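Listening to Music While Studying: Noise and Headphone Use in Three Study Rooms
Project report, second year, Environment and Health course
Submitted Tuesday, September 30, 2025

1. Introduction

Many students in our college study with headphones on. When I came here I was surprised by this. In my secondary school it was not allowed to wear them in the reading room, and if you needed quiet you had to ask for it. In this college everybody may choose, and most people choose headphones.

My project started from a simple question: do students put on headphones to hear something, or in order not to hear something? If the second answer is the more common one, then the headphones tell us something about the room. A person who uses loud music against loud neighbors is also putting more sound into the ears for many hours, and this is a health question which I found interesting for the course.

I limited the work to three rooms. The Tullik room is the old reading room on the ground floor, with carpet and bookshelves on all the walls. The Mancuso room is on the second floor, it has a hard floor and large windows to the street. The Tenico building has an open study area beside the stairs, which students call a room even if it has no door.

2. What I wanted to find out

The first question was how loud each room is during a normal day, and at which hours. The second was how many of the people sitting there wear headphones at the same time. The third was what the students say about their reasons, and whether they know how loud they listen.

I also wanted to compare types of headphones, but I gave up this part after the first week. From a distance it is difficult to see small earbuds under long hair, and I did not want to walk close to people and look at their ears. For this reason earbuds are surely undercounted in my numbers.

3. Method

I measured the sound level with a Kamura handheld meter that I borrowed from the physics laboratory. It was set to A-weighting and slow response. I always put it on the table in front of me on a folded scarf, so that the movements of the table would not disturb it. Every reading is the average of one minute. In total I made 275 readings on eight days, all of them in April, between nine in the morning and seven in the evening.

At the same time I wrote in a notebook how many people were sitting in the room and how many had headphones on their ears. Headphones around the neck were not counted. I hesitated about this rule, but somebody with headphones around the neck is hearing the room in the same way as I do.

After the measurements I interviewed 22 students. The interviews were short and I wrote the answers by hand. I asked every student to play the music or other sound they had used last, at the same volume, and I held the meter near the ear cushion. I know that this is not a correct measurement of what arrives at the eardrum. A correct one needs an artificial ear, which our laboratory does not have. I used it only to compare one student with another.

4. Noise in the rooms

The Tullik room was the quietest at all hours. Its carpet and its books absorb much of the sound, and people also behave differently there. Several students whispered when they answered me, although we were standing in the corridor outside. The level changed little from morning to evening.

The Mancuso room was quiet in the morning but became much louder after lunch. The sources I wrote down most often were chairs pulled over the floor, the door, and the buses when a window was open. There was little talking. When I looked at my notes again I saw that the highest readings came almost always from chairs. One chair is not a big noise, but it is sudden, and in a room with hard surfaces it seems to stay in the air for a moment.

The open area in the Tenico building was the loudest, as I expected. The sound there is mostly voices, from groups who work together and from people going up the stairs. At the change of classes it is not possible to follow a text, at least not for me in English. 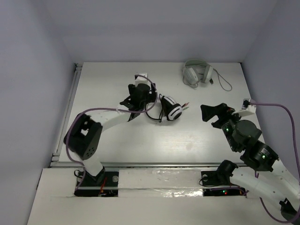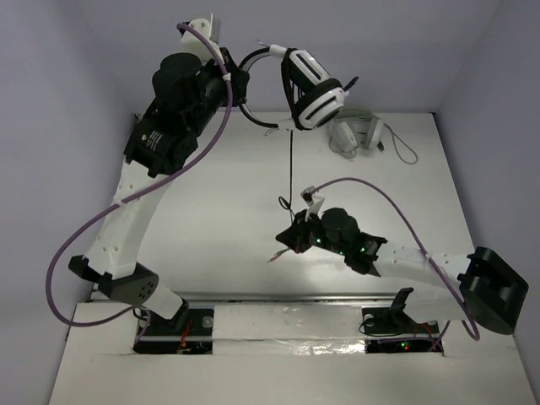 Hard and smooth surfaces were a repeating theme in the interviews, even though I had no question about them. Students told me that they cannot put anything down quietly in the Mancuso room. A bottle, a phone or a key makes a noise that is heard three tables away. One student takes off her headphones very slowly and keeps them in her lap for this reason. A white work surface with pale walls around it, like the one in the first picture, where two sets of headphones are lying, is the kind of material combination I had in mind when I wrote the second part of the interview. I asked each person where the headphones go during a break. The most common answer was directly on the table, with no case and no cloth under them. Only a few students put them back into the bag. Some people said that leaving them on the table is also a sign to others that the seat is taken, and that it works better than a book.

5. Who wears headphones, and when

I expected that the share of people with headphones would follow the noise. In the Mancuso room this was true. In the morning fewer than half of the people wore them, and in the afternoon it was a clear majority. When the windows were closed on a rainy day, the share in the afternoon was lower, but this was one day only and I cannot say much from it.

In the Tenico area the result was different. It is the loudest place, but the share was lower than in the Mancuso room. I think the explanation is that people come there in order to talk. The students who sat alone in the Tenico area wore headphones nearly always.

The Tullik room gave me the biggest surprise. It is so quiet that headphones are not needed against noise, and still many people had them on. One student explained that the silence makes her nervous, and that she hears her own breathing and her neighbor's pen. Another one listens to recordings of rain. He said he would never do this at home.

6. How loud students listen

All students could show me the sound they had used last, except two who had listened to nothing. These two wear headphones without music, only as protection. I had not thought of this possibility before, and I should have put it in my question list.

Students who usually work in the Tenico area played their music louder than those from the Tullik room. The difference was easy to see on the meter and I could also hear it from where I was standing. Inside the Mancuso group the values were very mixed. Students with noise-canceling headphones listened more quietly than the others, which agrees with what we learned in the lectures in the winter.

I asked everybody to guess if they listen "quietly", "in the middle" or "loudly" in comparison to other students. Most answered "in the middle". Among these people were both the highest and the lowest value of the whole project. It seems that it is hard to judge your own volume, perhaps for the same reason that it is hard to judge your own accent.

7. Problems and errors

The meter was calibrated before the first day but not again afterwards. The battery sign came on during the sixth day, and I changed the battery in the middle of a measuring hour. I kept these readings, they do not look different from the others.

I was always sitting at a table where there was free space. This means that on full days I was often near the door, and near the door it is louder. In the Mancuso room this can explain a part of the afternoon rise. With a second person and a second meter it would be possible to check.

The students I interviewed were those who were willing to stop and speak with me. People in a hurry are missing, and also people who could not hear my question, and this is a real weakness in a study of headphones.

8. What could be changed

Felt pads under the chair legs in the Mancuso room would be cheap and would remove the noise that I found most often in my notes. I would begin with half of the tables and measure again. A thin mat on the tables might also help with bottles and keys, but it must be possible to wipe it clean.

For the Tenico area I do not suggest to make it silent. Groups need a place where they can speak. A sign at the entrance of the library with the usual noise of each room during the day would already help new students, who now learn it by sitting down in the wrong place, as I did in my first month.

My raw readings are in the appendix, ordered by room and hour. The interview notes are not included, as I promised the students that only I would read them.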